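Why Sponges Soak Up Water

A sponge is mostly holes. The solid part is a thin network of walls, and the spaces between the walls are called pores. In a dry sponge the pores are full of air. When the sponge touches water, water moves in and the air moves out. Squeeze the sponge under water and the air comes up as bubbles.

Water moves into small spaces by itself. Water sticks to many solid materials, and it also sticks to itself. The water touching a pore wall creeps along the wall and pulls more water behind it. Scientists call this capillary action. It works best in narrow spaces. In a very wide space, the weight of the water stops the climb early.

Pore size matters in another way. Large pores fill quickly but also drain quickly when the sponge is lifted. Small pores fill slowly and hold on to the water. Many sponges have both. 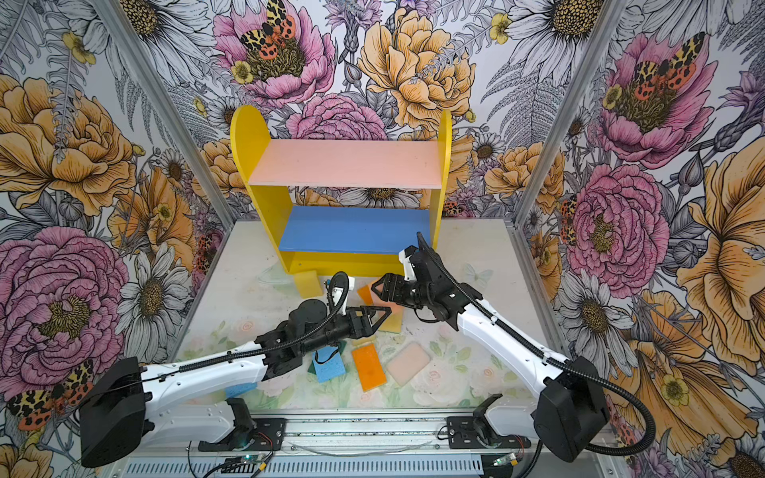 One reader of the Fellitz science pages wrote in to ask why a sponge that has dried hard will not pick up a spill at first. Many kitchen sponges are made of cellulose, a material that comes from plants. Cellulose shrinks and stiffens as it dries, so the pores get smaller. Dampen the sponge and wring it out, and the pores open again.

You can measure how much water a sponge holds. You need a sponge, a bowl of water and a kitchen scale.

Weigh the dry sponge and write down the number.
Hold it under water and squeeze it 5 times to push out the air.
Lift it, let it drip for 2 minutes, and weigh it again.
Subtract the first number from the second.

In a test at the Pukeck workshop, the answer was 174 grams. One gram of water takes up one milliliter of space, so that sponge held about 174 milliliters. Repeat the test 3 times and compare your results. They will differ a little, mostly because some air stays trapped in the pores.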